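Nestness Table Guide, Section 7: Laying a Place

1. Wipe the table. Stillgate says its spray needs no rinsing – rinse anyway.

2. Set the plate down first, flat side down, well in from the edge. 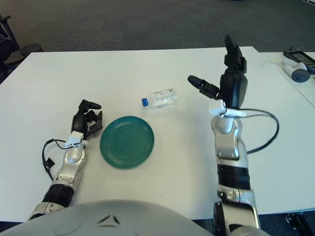

Fig. 7a. Plate on the white table.

Note: "Non-slip" on a plate label means little on a smooth top. Test it with a finger.

3. Add the water bottle to the right of the plate.
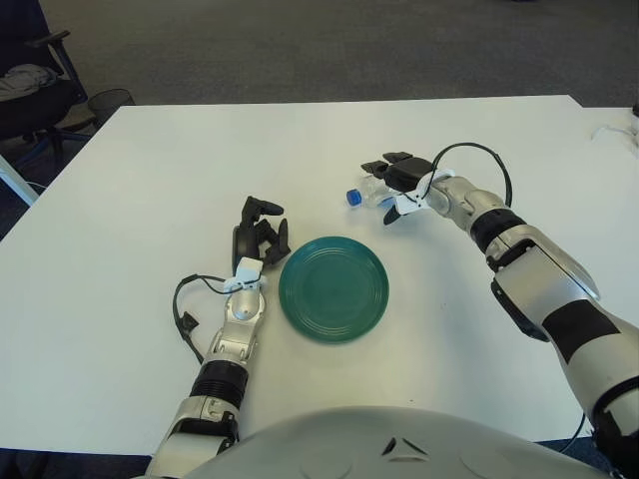
Check the cap before going on. A "leakproof" bottle deserves up to seven seconds upside down over a sink.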